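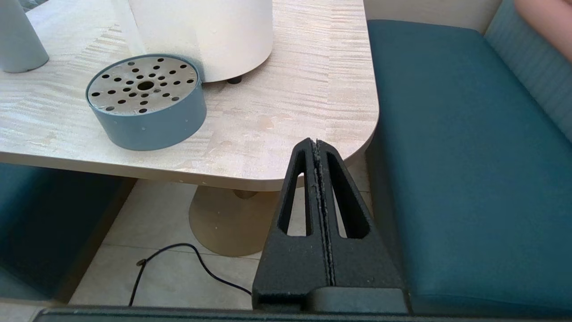
September, 7 in the morning, kettle on

Right, the little table. I said I'd write this up before everybody else came in and started putting their mugs down on it, so I'm doing it now with toast in one hand.

The Somboon job is a break corner for a shared studio, and what they want from us is one small table that two people can stand or sit at, make a drink, and leave without bashing a hip on the way past. The room is long and skinny, and the table has to live right where people turn to get to the sink. So the rounded corner was the whole argument last week. I wanted it bigger, the drawing had it smaller, and we went with bigger (I'm still pleased about that!).

Top is pale laminate, the streaky cream and beige one. I'd been pushing for a plain grey and I take it back. The grain is good at swallowing crumbs and smudges and it sits nicely near the teal seats, which were always going to be the loudest thing in the corner. There are a few dark specks and scuffs on it already. I went over the top with a damp cloth and warm water and a couple of the specks didn't budge, so I'm leaving them alone until I've asked the Cevlow people what they recommend for that finish. Please don't go at it with the green scourer. We've all seen what happened to the Janavbridge counter.

Front edge is thick and I like it thick. It feels like a proper table when you lean on it. I ran my hand round the corner a good few times and there's one spot, just past the curve on the underside, where the edging feels a touch proud. You wouldn't see it, but you'd catch a jumper on it. Fine paper, light hand, mask the face first.

Height is fine standing, a bit tall for me sitting on the teal seat, though I'm short and should stop designing everything around my own elbows. Pedestal gives heaps of knee room. I did the lean test on the rounded corner, all my weight on both palms, and there was a tiny rock to it. Might be the floor. I'll shift it over by the bench and try again before I start taking the base apart.

Now, the stuff on top. I've been trying out what people would really keep there, and for now it's the low round blue-grey container with the metal lid with all the holes punched in it, the tall white cylinder behind it, and the pale cone off to the left. The three of them look lovely together, all soft colours. Trouble is I've put the round one and the white one pretty much hard up against each other, and you can't get a cloth between them. That's where the gunk will build up. So I want a hand's width between things, minimum, and I want to see if the top still feels roomy when we do that. If it doesn't, something moves to a shelf.

The lid shows every mark, by the way. It's got smudges and water spots on it, and that dull silver is never going to hide them. I gave one side of it a rub with a bit of vinegar on a rag and then got distracted by the delivery, so I can't tell you which side. Will do it properly. The blue-grey wall has small white specks on it as well and I haven't decided if I mind. I think I don't.

Cone is staying where it is. It's wide at the base so I'm not worried about it going over, and being at the back left it's well out of the traffic.

Later, nearly lunch

Moved the table over by the bench. Still rocks, so it's the base and I owe the floor an apology. Took 5 minutes with the spanner and it's better, though I'd like someone heavier than me to have a lean.

Did the edge too. Two passes, wiped it down, no more catch on the jumper. Used the old blue one as the tester and it came through fine.

Measured for the shelf in case we need it. The wall bit between the sink and the corner takes up to 46 cm, and I'd keep it 16 deep or people will clip it with their shoulders. Brorkeo do a bracket that would suit, but the colour's a bit yellow next to the laminate, so I've asked if it comes in white.

Still to do
— ask Cevlow about the specks
— vinegar on the lid, whole lid this time
— space the things out and live with it for a few days
— second lean test, anyone
— chase the bracket colour

Leave the table by the bench for now please, I've marked where the base sits with tape.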